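## Section 6: Filling a jar at the water dispenser

This is the chore we get asked about most, and it's a great one to start with! Pouring water sounds easy until you ask an arm to do it. The Goruvell won't replace anyone in the kitchen yet, but it can learn a surprising amount at one table.

1. Set the dispenser on a level table, with both spigots facing the open side.
2. Stand an open jar in front of it, well inside the arm's reach.
3. Wrap two bands of coloured tape around the jar. Clear glass is hard for the Wirnus camera to find, and the tape gives it something to lock on to.
4. Load program 1691 and press Start.
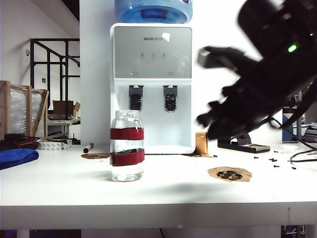 *Figure 6. Taped jar on the table by the dispenser, arm at right.*

5. Watch the whole first run with one hand near the stop button.
6. If the grip lands too high, move the lower band of tape up a little and run Find Jar again.

> **Caution:** Stop the program before you reach across the table. The arm moves faster than you'd expect on the return.

**Note:** Never fill past 600 mL. Fuller jars slosh, and the Goruvell can't correct for that yet. Error 2954 means the camera has lost the jar, usually from glare off a white tabletop. Dim the nearest light and try again.

Lids, hot water and thin plastic cups are still jobs for people. We're hoping to have screw lids working in the December update, and we can't wait to try them.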